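Search this site
Enter keywords

Storefront Improvement Grants: Your Questions

Who can apply?
Any shop or small business in the Pledemau district with 32 employees or fewer, and yes, that includes you folks who rent!

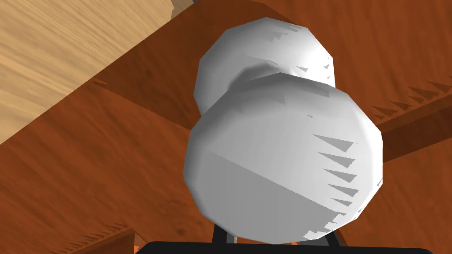 How much of the cost is covered?
The grant pays back half of your approved costs once the work is finished, so please hang on to every receipt (even the little ones). Small fittings count too. A rounded white piece with a narrower waist, like the one shown, would go on the same form as your signs and awnings, under "other."

How long does a decision take?
Usually 12 business days, a bit longer in January when everybody seems to apply at once.
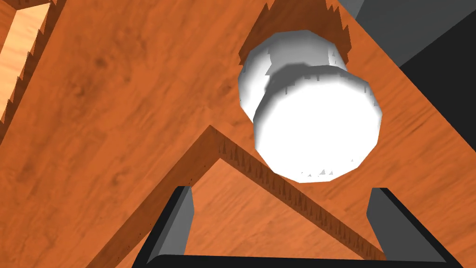
If you haven't heard from us by then, do call and ask for Rowena Dimaculangan, and she'll gladly look up your file.

Related
Mundis Street parking changes
Starting a home business

Contact: Marilou Lumanlan, Business Help Desk
Back to top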